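Notes on the Bellamy utility stand

Oct 26, 2022

The laundry room in the Patstead house has a gap between the dryer and the wall that has collected things since we moved in. I wanted a low stand there with an upper surface for detergent and some kind of cover to keep lint off whatever gets stored underneath. The requirements were white, light enough to lift out with one hand when the dryer vent needs cleaning, and no particleboard. The last particleboard item in that room swelled at the feet and had to go.

I ended up with the Bellamy stand from Hasmont, ordered through Plostton for 56 dollars. It is a molded plastic piece with four push-in tubular legs and a white cloth cover. The part number printed on the carton is 2,049, with the comma, which made it difficult to search for. Leave the comma out and the Plostton site finds it.

Contents and condition

The carton was in fair shape, with one crushed corner and no damage inside. The legs were wrapped in pairs, the small fittings were in a bag taped to the inside of the lid, and the cover was folded flat at the bottom. The instruction sheet is a single page of line drawings. The drawings are accurate but small, and the one that shows leg orientation is printed across a fold.

I put plastic sheeting down before starting. White molded plastic picks up scuffs from almost anything, and a scuff does not wipe off the way dirt does. Black sheeting also makes it easy to find a dropped white fitting. A folded towel would grip the base better, as I noticed later, but the sheeting was already out from repainting the hallway trim.

Legs

The sockets are molded into the corners of the base. They are friction fit, with no screws and no glue. Each leg goes in to a stop. The sheet says to press and twist at the same time, and on my unit the twist mattered. Pressing straight down left a gap at the collar, and a quarter turn under load closed it.

The base will not sit level while it has some of its legs and not others. It tilts toward whichever corner is unsupported, and the angle changes every time a leg is added. I would work around the corners in order. Going diagonally, which is my habit with wheel lugs and table bolts, means turning the base more often for no benefit that I could find.
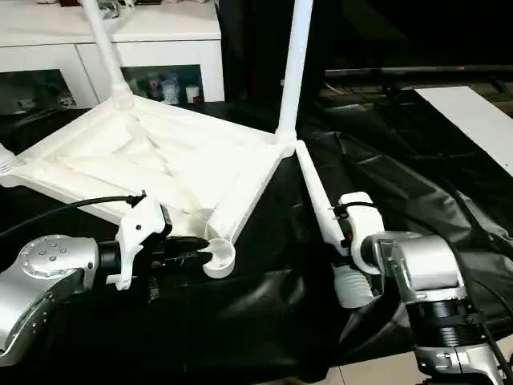 Base on its tilt, with the round socket at the front corner still open.

The molding is better than I expected at the price. The ribs are continuous and I found no sink marks on the outer faces. There was some flash on the rim of one socket, enough to feel with a fingernail, and I took it off with a utility knife held nearly flat. Check all four before inserting anything. A leg that goes in over flash will feel tight and will not be seated.

Getting a leg back out is harder than getting it in. I removed one to see whether it could be done and it took a steady pull with small rotations in both directions. Do not rock it side to side. The socket wall is the thinnest part of the molding and I doubt it would tolerate much of that. If the stand is going to be taken apart and stored every season, I would look at something with threaded legs.

Checking alignment

After the legs are in, the sheet goes directly to the cover. I would add a step and check the legs with the stand upside down. Sight across the tips from one side, then from the adjacent side. The legs splay outward by design, so they should not look parallel, but opposite legs should lean by the same amount. One of mine leaned less than the others. It was seated to the stop and simply needed another turn to line up with the molded key at the bottom of the socket. The key is not mentioned anywhere on the sheet.
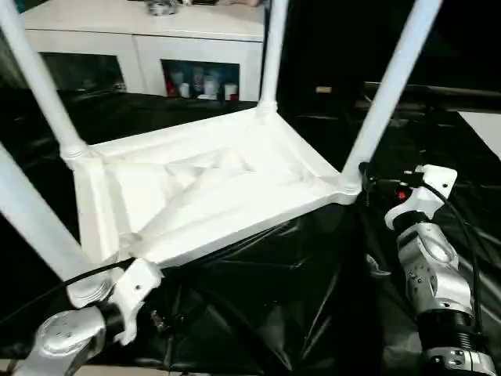 Inverted, ribbed underside facing up, legs pointing outward.

Upside down is also the right position for looking at the underside. The interior is a shallow tray with raised rims and diagonal ribs. Water will collect in a tray like that if the stand is ever rinsed and left inverted, so dry it the other way up. The plastic has a fairly bright gloss on this side and shows fingerprints.

Flexing the base by hand at two opposite corners produced a small creak from one joint and nothing from the others. The creak went away after the key was lined up. Hasmont gives a load limit of 200 pounds on the carton. I have no plans to test that figure. The heaviest thing going on it is a jug of detergent.

Cover

The cover took longer than the legs. It is a lightweight cloth with a slight sheen, and it comes out of the carton with hard creases from the folding. The sheet allows a cool iron through a pressing cloth. I skipped the iron, and most of the sharper creases relaxed after it had been on the poles for a few days. The remaining ones are on the side facing the wall.

Orientation is the main problem. The front and back panels differ by a small amount in width, and there is no label or colored thread to tell them apart. Lay the cover flat and compare the two before it goes anywhere near the poles. I put it on backward the first time and only found out at the last corner, where it would not reach.
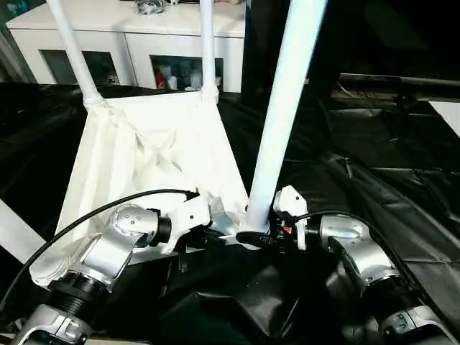
Work the cloth down a little at each pole in turn. If one corner is pulled all the way home first, the slack bunches at the middle and the opposite corner runs short. Pleats near the feet of the poles are the usual sign that one side has gone ahead of the others, and the fix is to back it off and start that side again. Pulling harder only moves the pleat. The stitching at the corners looks adequate, a double row, but I would not use it as a handle.

Keep fingernails and watch buckles clear of the fabric. I caught a thread near the hem on the first attempt. It has not run, but I put a drop of clear nail polish on the end of it anyway.

Fit in the gap

The published dimensions were correct to within my tape. Side clearance at the wall is enough for the cover to hang without dragging. On the dryer side it touches the cabinet when the drum is running, and the cloth picks up a faint buzz from the vibration. Moving the stand toward the wall by the width of a finger stopped it.

The feet are bare plastic. On vinyl flooring that is acceptable, but on our tile they slide. I ordered a bag of adhesive rubber dots, 200 to the bag, which was the smallest quantity available in a clear finish. Four are on the stand and the rest are in the drawer with the spare furnace fuses.

Remaining items: wash the cover once in November and measure it before and after for shrinkage. The tag says cold water and line dry. If the front panel loses any width it will no longer reach the corner, and I will need to let the hem down. There is enough material turned under to do it.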